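I'd been promised a cup of tea and a grumpy man, and I got both within five minutes of arriving at Zatard. He asked me not to use his name ("they all know it's me anyway"), so I'll call him the safety lead, which is what it says on his door. He looks after the house rules for the robot cells. If you've ever worked somewhere with robot arms on benches, you'll know the sort of document I mean: a ring binder nobody opens until something gets bent.

His is different, or at least it's shorter. It used to have 122 rules in it. There are now 59, and he'd like to lose a few more before September.

"People kept adding and no one ever took anything out," he told me. "We had a rule about where to hang your coat. It was on the same page as the one about the emergency stop, in the same size of type. What does that tell a new starter? It tells them the two matter the same amount."

I asked him which one he'd keep if he could only keep one, and I didn't even get to the end of the question.

"Pendant where you can reach it. Two arms, two pendants, and you know which is which before you touch either of them. I don't care how clever your program is. If you've got to think about which red button belongs to which arm, you've already lost the second you needed."

He's strict about this one (very strict, I gathered from the faces of the two people eating their lunch behind us). At Zatard you say out loud which arm you're about to move, even if you're on your own in the room. I said I'd feel daft doing that. He said everybody does for a week and then they can't stop, and his wife has caught him announcing the washing machine.

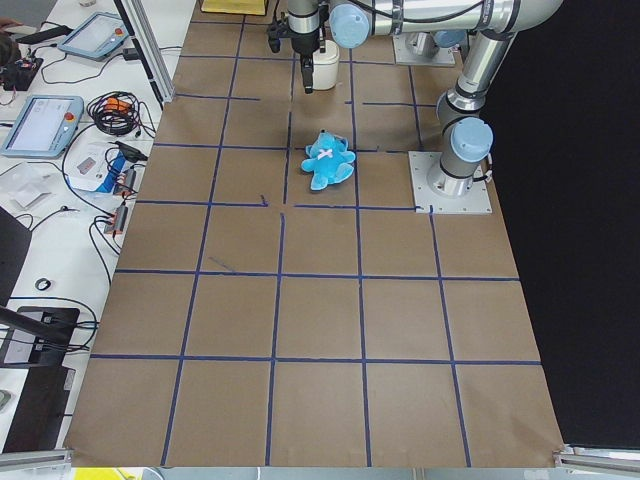
The next thing he wanted to talk about was tape, and he wanted to talk about it for quite a long time! Grids are a bit of a passion of his. The idea is that a marked-out surface gives everyone the same words for the same places, so an operator can write down where an object started and the next person can put it back there. The rule book has a whole page on it.

"Paper first, then tape, then leave it alone," he said. "The minute someone peels up a bit and sticks it back a finger's width over, your notes from yesterday are about a different table. If it's gone ragged, fine, use the tidy part, but write down that you did. And don't draw on it. They all draw on it."

I wondered whether that was really safety or just good housekeeping, and he gave me the look I probably deserved. In his book they're the same thing. A sloppy layout means somebody leaning in to nudge an object back into place, and leaning in is what he's spent his working life trying to stop.

So the rule on leaning in is a simple one: arm stopped, you check it's stopped, then your hand goes in. It goes for soft toys just as much as for anything heavy. He told me the soft things worry him more, as people relax around them.

"You put a cuddly toy down and suddenly everyone's in a nursery. It's still a robot arm. It doesn't know it's handling something sweet."

We moved on to cables, where I'm sorry to say we disagreed. I think a bit of mess on the side table is a fair price for being able to swap things quickly, and I told him so. He thinks coils should be coiled and anything unplugged should have a label on it. His compromise, borrowed from a visit to Jullholm, is that the side table may be as untidy as you like so long as no lead crosses on to the working surface and the stop buttons are never buried. I can live with that. He says he can't, quite, but he signed it off.

How does he know any of it works? He was refreshingly vague. The team has logged 865 sessions under the short rule book, with 7 entries in the near-miss column, and he's suspicious of that second number.

"It's too low. I want more of them. If you only write it up when you've had a fright, I never hear about the time you nearly had one. I'd buy cake for anyone who brought me a really boring near miss."

He did ask me to mention that new starters get the binder on their first morning and are sent back to him after lunch with one rule they'd scrap. Most of them pick the talking out loud. It's still in.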